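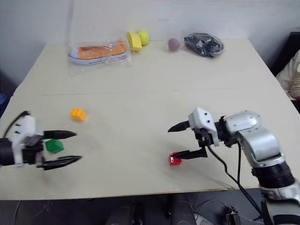 The Trirnent order for the second arm set closes at the end of June, so the spares question has to be settled before then. My proposal is to buy fingers and not a second pair of complete grippers. The quote from Bravum is 323 for a set of fingers and 1,780 for a gripper with housing, both before VAT. The black pointed fingers are adequate for small rigid items such as the red and green cubes. I would not plan on them for the bagged footwear, and if that class of item stays in the work plan we need a wider pad as a separate line.

On 28 January's list traffic, the Pladadthorpe bench wrote:

> We have 500 left under consumables and nothing under capital until the new year opens. Can the gripper spares go under consumables? Also, does the price include cables? Ours were charged separately last time and it took three weeks to get the amendment through.

Fingers can go under consumables. A complete gripper cannot, as it carries a serial number and has to be entered on the asset register. One set fits within your 500, with the remainder available for fixings.

Cables are not in the price. Bravum lists them as an accessory, and the Mahasneh site has asked for a combined quote covering 3 benches. Please check the length you need before replying - the run should be measured with the arm at full reach, including the drop over the front of the table.

Still open:

- wider pads: no supplier chosen
- delivery to Pladadthorpe: separate charge, amount not yet confirmed
- table tops: no change requested, so left out of this round

Send corrections to the list and I will revise the sheet once.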